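Mesh dropping every night, Okell router + 2 Ternex nodes

gullnet
27/09/2021
Ok so losing my mind a bit. Okell main router downstairs, two Ternex nodes upstairs, 400 meg line. Fine all day, then in the evening the back bedroom falls to 20 or less and video calls die. Rebooted everything. Moved node 2 off the floor onto a shelf, no change. 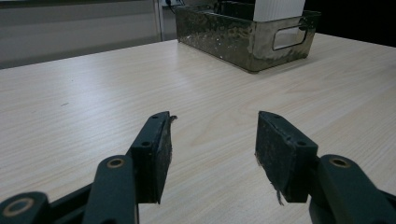
Firmware is current on all three boxes, channel is on auto, backhaul is wireless. No way I'm drilling walls, its a rental.

patchpanel9
Auto channel is your problem. Evenings everyone on the street is home and it hops around. Lock 2.4 to channel 6 and leave it alone. Lock 5 as well.

lowband_lou
Disagree. He said 400 down to 20, channel hopping doesn't do that by itself. Thats node 2 hanging off node 1 instead of the router. Check the topology page.

patchpanel9
Seen it do exactly that in Gullville apartments. Just saying.

gullnet
Checked. Node 2 IS going through node 1. Signal bar says "good" whatever that means.
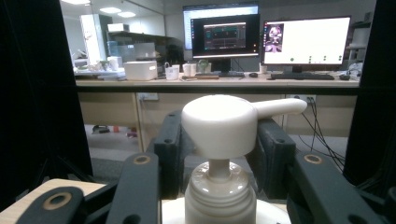
Mixing brands on a mesh is asking for it imo. The Ternex nodes only do proper steering with a Ternex router, with the Okell they're basically dumb repeaters. Also look at what's parked next to the node. Plastic won't hurt, a pump bottle like that white one can sit right by it all day, but a mirror or a fish tank will. I run Lykkegaard units, pricey, zero drops since January.
- coaxial_dave

lowband_lou
Lykkegaard is overkill for a rental. Turn off daisy chaining in the Ternex app first, its free. Under advanced, wireless uplink.

gullnet
Found it. Set node 2 to router only, also locked channel 6 bc why not. Getting 9 ms to the router now, was all over the place before. Will see what tonight does

patchpanel9
So now we won't know which one fixed it lol. Put the channel back on auto tomorow and report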